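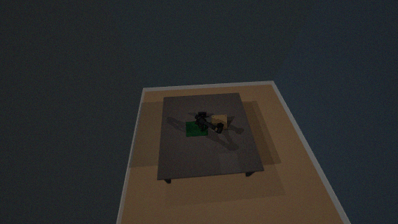 在家里做一个机械臂，第一步应该买什么？

先不要买东西，先在电脑里把桌子和手臂搭好，再决定买哪一个电机。这是我在 Ralutard 共享工坊听了一个下午以后，记在本子第一行的话。

## 去 Ralutard

我四月去参观了他们的开放日。中文不是我的母语，下面有写得不自然的地方，请读者原谅。

工坊在一条运河旁边，从前是印刷厂，面积 200 平方米。下午两点开门，我一点半就到了，在门口看了一会儿墙上的规定：长头发要扎起来，胶水用完要盖好，借工具要写名字。进门不用付钱，但是使用激光切割机要另外登记。

一楼是木工和金属，声音很大。二楼安静得多，几个小组在做自己的项目，其中一个叫 Firitz，就是我这次想看的。

## Firitz 是什么

Firitz 是一台放在桌上的小机械臂，目标很朴素：在手工桌上帮人拿东西、放东西。小组的成员白天都有别的工作，晚上才来工坊。他们的预算是 400 欧元，电机占了大部分。

他们现在主要的工作在屏幕上。模拟里有一张深灰色的桌子，黑色的手臂装在桌子中间附近，一边是绿色的垫子，另一边是浅米色的板。房间几乎没有别的东西，墙也很暗。我问为什么不把房间做得漂亮一点，他们回答，漂亮的房间让电脑变慢，对手臂没有帮助。

我觉得有意思的是影子。桌面上有好几个影子，方向不一样，边缘很软。小组说，光线他们改了很多次，因为以后真的相机在真的桌子上也会遇到影子，程序应该早一点习惯。

## 我学到的几件事

第一，尺寸要先量真的桌子。他们最早的模型是凭感觉画的，结果手臂在模拟里够得到的地方，在真桌子上差了一个手掌。后来他们用卷尺重新量，把数字都写进一个文件，谁改了谁签字。

第二，电源比我想的重要。他们用 24 伏的电源，旁边有一个很大的红色停止按钮。负责接线的人建议初学者先装按钮，再装手臂。

第三，要有耐心。程序在模拟里练习了 3160 次以后，小组才允许它控制真的电机，而且速度调到最低。我问练习得好不好，他们说要看是哪一天。

## 隔壁的 Tiwari 和 Tata

在同一层还有 Tiwari，是一个自动浇花的装置，水管接得很整齐，可是那天水泵没有带来。Tata 是一辆会沿着黑线走的小车，给孩子们玩的。它在转弯的地方常常停下来想一想，孩子们就用手推它。

我在 Tata 那里站得太久，错过了四点的焊接演示，有点可惜。

## 给想去的人

- 工坊的楼梯很窄，大的箱子最好不要带。
- 二楼有咖啡，要自己洗杯子。
- 想看 Firitz 的模拟，请早一点去，下午三点以后屏幕前面人很多。
- 他们的说明书只有英文和法文，我正在问能不能帮忙翻译成中文。

回家以后我量了自己的书桌，比我以为的短。现在我在学怎样把它画进模拟软件，桌面画好了，桌腿还没有。手臂的型号我还没有决定，等画完再写信问 Firitz 小组的意见。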